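Kelville Street Residents' Association
Minutes of the September meeting, 2021-09-14

Taken by me, Firouzeh Taheri, because I was sitting closest to the pen. If I got your remarks wrong, tell me before the next meeting and I'll fix them (please don't corner me at the mailbox again, I had ice cream in the car).

Opening
We started late, partly the parking and partly the lemon bars. I read out the minutes of the last meeting and they were approved with one correction: the lost cat was gray, and it was found on Altora Lane, so it had gone a lot farther than I wrote down.

Money
We have $3136 in the account. That's after paying the insurance and the printing for the summer flyer, and before the bill for the porta-potties at the block party, which still hasn't shown up. I said I'd call them again. A few people thought we should just wait and see if they forget, and I was asked to put in the minutes that this was a joke.

Leaf pickup
The city letter says our street gets two pickups this fall, same as last year. Everybody groaned. The trouble last time was people raking into the gutter too early, and then it rained and the drain at the Bernano corner backed up into the crosswalk. We agreed to put a note in every door the week before each pickup. I'm writing the note. It will be short and it will not have clip art, I've learned my lesson.

The room
Next on the list was where to hold the winter meetings, now that the library has cut its evening hours. We went over the Rostami house on the corner, which the new owners have offered us one evening a month at no charge. 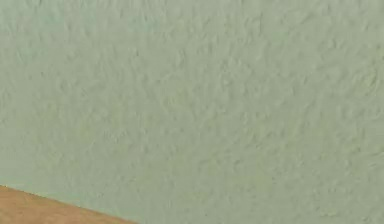
The offer runs through February and then they'd like to talk again. There's street parking on both sides, and it's close enough that most of us can walk. Questions came up about a key, about chairs, and about whether we can bring a coffee urn. Yes on the urn, and the owners will let us in themselves, so no key. Chairs we'd have to carry over. We own 14 folding chairs that still fold, and I would love for us to own more, but see Money, above.

We voted to accept. All in favor except one abstention, from somebody who came in during the vote and wanted to know what we were voting on, fair enough!

Speeding on Altora Lane
Oh boy, this one took up most of the evening. The short version is that drivers are cutting through from the avenue to skip the light, and they come around the bend way too fast, especially at school time. The traffic office told us we need a petition before they'll send anybody out to put down the counting strips. We need a signature from each household on the lane, and so far we have all but three. Two of those are away until the end of the month and the third has a dog that doesn't care for me, so I'd be grateful if someone else took the clipboard over there.

There was a long side discussion about speed bumps versus a stop sign. I'm for the stop sign, and I said so at some length. We didn't vote on it.
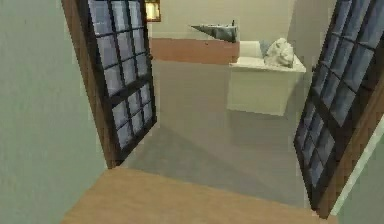
The holiday potluck came next and thank goodness, we all needed a change of subject. We're keeping it to one evening again, with a sign-up sheet so we don't end up with a whole table of potato salad. It'll be in the new room, and I suggested setting up the food on the far side of the French doors and leaving both of them open like they are now, so the line can go in through the wide doorway and nobody has to squeeze past with a full plate. Everyone liked that. Please put your name on your dish, I still have a blue casserole from last year and it's a nice one and I will keep it.

Other business
The little free library on Bernano needs a new hinge. I have a hinge. Somebody with a drill, please call me.

The swap of outgrown kids' coats is on again, bags to my porch, clean and with working zippers.

We closed after that and finished off the lemon bars. Next meeting is in October, same time. Bring a chair if you've got one.

F. Taheri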